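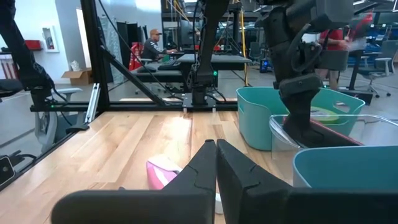 Finishing a butcher block top, oil or hard wax?

grindarik_fan
OK so I finally have my sewing table top in the garage and I can't decide what to put on it. It's bare wood right now. I cut fabric, I drink coffee, I spill coffee. My aunt swears by plain mineral oil, but hers is a kitchen counter and she redoes it every June. I do NOT want oil anywhere near my quilting cotton. What are you all using?

zeyu_j
Hard wax oil, 2 thin coats, buff in between. Mine has been under a sewing machine for 3 years and I've never had a mark on fabric. Just wait a couple weeks before you put anything nice on it.

Begoña O.
Gonna disagree with Zeyu. Hard wax is pretty but pricey, and the first time you set an iron down on it you'll cry. Water-based poly, satin, done. I paid less than I did for my rotary cutter!

zeyu_j
Who irons on their cutting table??

Begoña O.
Me! Every day! Small apartment!

wovetthorpe_remy
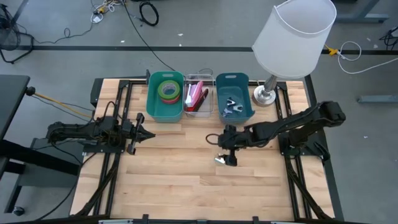

I'm with Zeyu on the finish, but color matters too and you should think about that before you buy a can. Oil-based stuff goes amber on you, and if you like pale planks with that light butcher-block look, like the tabletop here, you'll be sad by next year. Get one labeled for light woods and try it on the underside first. Also a pale top is so much nicer for finding dropped pins (even a little silver binder clip can hide on my old gray laminate).

grindarik_fan
Ooh yes, I want to keep it light. Did yours need sanding between coats?

wovetthorpe_remy
Just a quick pass with a worn-out pad, maybe five minutes.

Begoña O.
Poly stays clear too, just saying :)

grindarik_fan
Haha noted. I'm going to do a test patch of each on the underside and set a hot mug on them. Will post back in this thread.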